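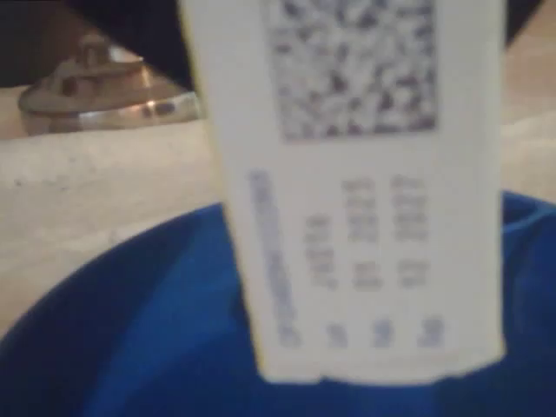 Unit 4. Anchor rode selection and inspection

The rode is everything between the anchor and the boat: chain, rope, shackles, swivel and the splice or knot that joins them. Its job is to keep the pull on the anchor close to horizontal and to absorb shock from wind and waves. New rope and chain should not go aboard until they have been identified and entered in the gear log. Many items carry a paper tag with a square two-dimensional barcode and a line of small print running lengthwise along the strip. Tags of this kind do not survive in an anchor locker. Copy the product, size, grade and batch into the log before the tag is removed.

4.1 Chain

Chain is sold by wire diameter and grade. A higher grade gives more strength for the same weight, but it must still fit the windlass. The wheel that grips the chain (the gypsy) is cut for one link size and pitch, and two chains of the same nominal diameter can have different pitch. A chain that jumps or jams under load is usually mismatched or stretched. Measure a run of links on the old chain and compare it with the maker's table before ordering.

4.2 Rope

Nylon is the normal choice because it stretches. Polyester stretches much less and is better suited to sheets and halyards. Polypropylene floats, which puts it in the way of propellers, and it breaks down in sunlight. Three-strand nylon is easy to splice to chain. Eight-plait nylon costs more but lies flatter in a small locker.

4.3 Scope

Scope is the length of rode let out divided by the vertical distance from the bow roller to the seabed. The depth used must be the depth at high water, and the height of the roller must be added to it.

Worked case: the training boat Brurus anchors off Weltdale. Depth at high water is 5 m and the roller is 1 m above the surface, for a total of 6 m. With 48 m of rode out, the scope is 8:1. With 20 m out, it is a little over 3:1. The second figure is acceptable for a short stop in calm weather with an all-chain rode, and too little for a night at anchor.

4.4 Inspection

Lay the full rode out on the dock at the start of each season – June is too late for most of our boats. Work from the anchor end.

Shackles: pin tight and wired, no bend in the pin.
Chain: look for rust scale, worn crowns and stretched links. End-for-end the chain if wear is mostly at one end.
Splice: check for chafe where rope meets the last link. Cut back and resplice if any strand is worn.
Rope: open the lay and look inside for grit or powder.
Bitter end: made fast to a strong point with a lashing that can be cut from the deck.

4.5 Assignment

Read the Kiltthorpe case notes on windlass failure. Prepare a log page for one complete rode and hand it to Noman Talpur before the dock session. Questions on the scope calculation go to Wajid Bangash.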